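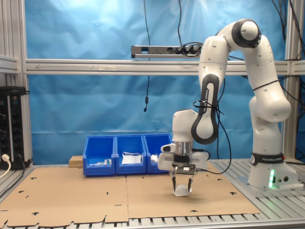 Franka Emika arm, scrap of white in the gripper.

Okay, rowing machine thread. I've had the Fluvodetti in my spare room since June and people keep asking if it was worth it, so I'm putting it all in one place.

Paid $549 for it, floor model, from the Geraghty store out in Testside. No box, no manual, and one foot strap was on backwards. Took me a whole evening to notice that.

I wanted something I could use before work without waking up the house. It's a magnetic one, so there's no big whoosh like the air rowers at the gym. The seat does rumble on the rail though. A yoga mat underneath helped a lot.
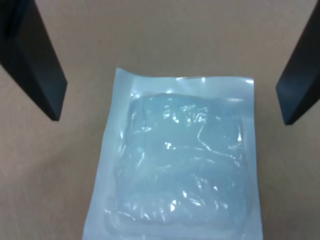

Anyway, the rail is the part I'd check first if you're buying used. Run your hand down both sides and feel for dents. Mine had a gritty patch near the front and I thought the wheels were shot. Wiped it down with a damp rag, totally fine now.

The screen is bad. I'm sorry, it is. It shows time, strokes and a calorie number I don't believe for a second, and it goes to sleep if you stop for a drink of water. I just use my phone timer.

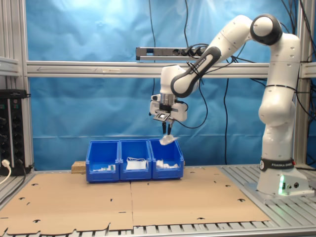
Over the rightmost bin, gripper pointing down.

I looked hard at the Gurnetti before this one. Nicer seat, way nicer handle, but it's 86 pounds and it doesn't fold. I have to stand mine up in a corner every single time, so that was the end of that – pretty machine, wrong room.

Resistance goes up to 12 and I live on 5. I cranked it to 10 the first week because I thought that's what you do, and my lower back let me know. Lower setting, longer pull, push with your legs first!
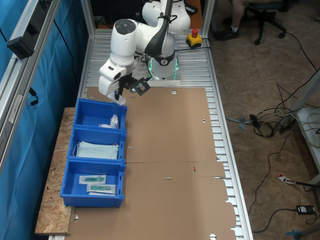
And if you're tall, sit on it in the store before you pay. I'm 5'7" and I've got a bit of rail left at full stretch. My brother is 6'3" and he runs right out of it.

Still on there four mornings a week. Going to try a seat pad next, will add to this if it's any good.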